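Last updated Wednesday, February 17, 2021, after the belt job.

# Holtum lacing cell: setup, care and repair

Holtum is the two-armed cell at the back of the Hondby workshop. It ties shoelaces. Most of its life is spent being adjusted so that it can tie shoelaces again tomorrow, and this page covers that part.

### What do I do first in the morning?

Check that the e-stop is out, the air is at pressure and no one has left a mug on the turntable. Power the arms from the wall switch, then the Palport controller. If you do it the other way round, the controller will look for arms, find none and sulk until it's restarted.

Run the homing routine with the shoe plate bare. Homing with a shoe on the plate is how we came to own a single left shoe.

### How do I reset a pair between runs?

By hand. Take the shoes off the plate, put them side by side on the floor with the toes pointing away from you, and open the laces down to the lower eyelets. Pull the ends even before you let go. Do one shoe at a time. It's a slow job and your knees will have views on it.

Check the crossings while you're down there. An eyelet that's been skipped looks fine from above until the left arm goes hunting for a lace end that's far too long.

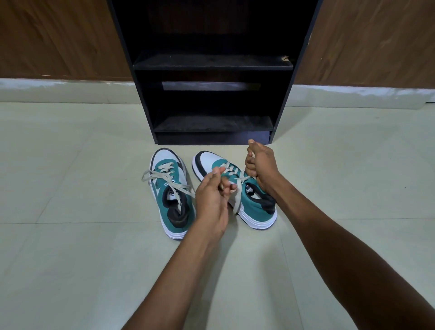 *Drawing the lace tight on the right shoe. The left one is still untied.*

Once the ends are even, pull them firmly one last time so the crossings lie flat on the tongue, then let them fall to either side. The shoes go back on the plate left first. The clamp only closes in that order, for reasons lost with the original drawings.

### Can I use any laces?

You can use any laces you like if you're prepared to stay late. The grip settings are tuned for flat ones. Round laces roll between the fingertips, and waxed laces leave a film that has to be scrubbed off with isopropyl. Replace a lace when the plastic tip splits, since the vision software treats a frayed end as several small ends and tries to pick up all of them.

### When do the fingertip pads need changing?

Every 200 ties, or sooner if the lace slips during the second loop. The pads peel off with a thumbnail. Clean the metal, press the new pad on and leave it overnight. Our record for one set is 472, reached over a long weekend when the spares were on back order, and the bows from the last day looked like something a gull had done.

Write the change in the log. "Did pads" is not an entry. We need the arm, the finger and the tie count.

### The right arm hums. Is that bad?

It hums at rest and always has. A grinding noise is another matter: stop the cell and check the wrist belt. We replaced it this month at 1,783 hours, and it came out in two pieces with most of its teeth missing. The procedure is in the Zoëga binder, the one with the coffee ring. Allow an afternoon. Mark the pulley before you loosen anything, or allow two.

### Why does it miss the lace after I've moved the lamp?

Because you moved the lamp. Put it back on the tape marks and recalibrate both cameras. If you've also moved the tape, come and find one of us and bring biscuits.

### It dropped a lace end mid-bow. Do I restart?

Press Hold, lift the lace end back into the pickup area with the plastic hook and press Resume. The cell will retry up to three times before it gives up. Keep your fingers out: it's slow, but it has a poor sense of whose loop is whose.

### Can it do double knots?

It managed one in December. We weren't asking it to, and we had to cut it off.

### What do I leave for the next person?

Arms parked, air off, laces open, log filled in. Cover the cameras with the cloth caps and put the hook back on its nail.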